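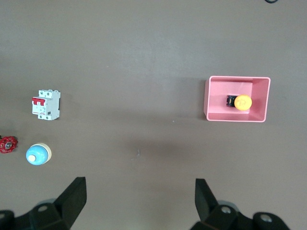 This site uses cookies to remember your login and to count visits. By continuing to read you accept them.

Reading time: 5 minutes

Silyl enol ether disappears on the column, half of it every time

tern_and_flask
28/11/2020
Hello all. I am working on a TBS enol ether of an aryl ketone, made in the usual way with the triflate and triethylamine in dichloromethane. The crude product looks good. I see M+H at 339 in the mass spectrum, the proton NMR shows only a trace of the starting ketone, and by TLC there is one big spot near the front and a faint one lower down.

Then I run the column and everything becomes sad. Yesterday I put 401 mg of crude on the silica and got back 195 mg of clean product. The rest was partly ketone, in a long tail, and partly I do not know where. I used hexane with a little ethyl acetate and the column was not slow. The silica is from Humutico, the normal grade for flash, a new drum.

My questions: is it the silica that kills the product, or did I lose it in some other way? And does anybody purify these compounds without a column? I need the enol ether for a Mukaiyama aldol and I would prefer not to make it again every week.

oxbowchem
Yes, it is the silica. TBS enol ethers are better than the TMS ones but they are still enol ethers, and silica is an acid. The ketone in a long tail is the typical sign – it is formed all the way down the column, so it comes out all the way too. Put one percent triethylamine in the eluent, flush the column with this mixture before you load, and try again.

Fennimore_K
I am not so sure. Did you check the mass balance? If the crude contained solvent or silanol, then 401 mg is not 401 mg of product. TBS triflate gives TBS-OH and the disiloxane after the aqueous work-up, and both of them can stay in the flask for a long time on a weak pump. They have no UV, so you do not see them on the plate unless you stain it. Look in the NMR at the tert-butyl region before you blame the silica.

oxbowchem
He or she writes that the NMR shows only a trace of ketone, and the column gives a lot of ketone. Where does this ketone come from, if the silica is innocent?

Fennimore_K
I did not say innocent. I said that maybe the loss is smaller than it looks. Both things can be true. How much ketone was there, by weight? This number is missing from the first post.

tern_and_flask
Thank you both. I am sorry, I did not weigh the ketone, the fractions are still in the rack and I will do it on Monday. About the pump: it is the old Bolger that we share with the group next door, and it does not pull very well in the afternoon. In the crude NMR there is indeed a second tert-butyl singlet, I thought it was the other geometry of the double bond. I must look at it again.

quietreflux
Before anything, do the two-dimensional TLC. Take a square plate, put one spot in the corner, run it in one direction, let it stand on the bench for an hour, turn it and run it in the second direction in the same solvent. If the compound is stable, every spot is on the diagonal. If it hydrolyzes on silica, you will see the ketone below the diagonal, in the same column as your product. It costs one plate and it answers the first question completely.

Fennimore_K
Almost completely. A thin plate in open air is more wet than a column, so it can look worse than the reality. But I agree that it is the right first test.

marl_pit
We make a lot of these at Pranotberg and we do not use silica for them at all. Two options which work for us:

Short plug of neutral alumina, activity three, eluted with pure hexane. You lose resolution, but you separate an enol ether from a ketone, this is not difficult.

Or bulb-to-bulb distillation, if your compound can tolerate the temperature. For a mass like yours you need a good vacuum, so with your pump I would choose the alumina.

Also wash the glassware with a base bath or at least rinse it with triethylamine. We had a batch which went back to the ketone in the NMR tube, and the reason was old chloroform. Filter the CDCl3 through a bit of potassium carbonate, or use C6D6.

oxbowchem
Alumina can also isomerize things and I had worse results with it than with buffered silica. But my compounds were dienes, so maybe it is not comparable.

marl_pit
With activity one, yes, I have seen the same. Add the water and let it stand closed overnight.

saltbridge_5
A different point of view: why purify it? If the trace of ketone is small, it will usually sit there in the Mukaiyama reaction and do nothing. The silanol is the real problem, it eats the Lewis acid. Do a cold wash with bicarbonate, dry it well, pump it for a night, and use it crude. I have a published procedure at home where exactly this is done, I will search for it.

quietreflux
This depends on the Lewis acid. With a catalytic amount I would not risk it.

tern_and_flask
Small update. I did the plate of quietreflux. There is a clear spot under the diagonal, at the height of the ketone, so oxbowchem is right. But I also integrated the crude spectrum again in Luno and the second tert-butyl singlet has no vinyl proton which belongs to it, so it is silanol or disiloxane, and Fennimore_K is right too. My crude was less good than I believed.

I ordered neutral alumina and meanwhile I will pump the next batch in the morning, when the Bolger is in a better mood. One more question for marl_pit: do you keep the enol ether cold, and for how long is it good?

marl_pit
In the freezer under argon, with a small piece of potassium carbonate in the vial. I used one in March which was made before Christmas and there was no change in the NMR. The TMS analogs I would not keep longer than a weekend.

oxbowchem
I would still compare the alumina with the triethylamine column on the same batch, half and half. Please post the yields.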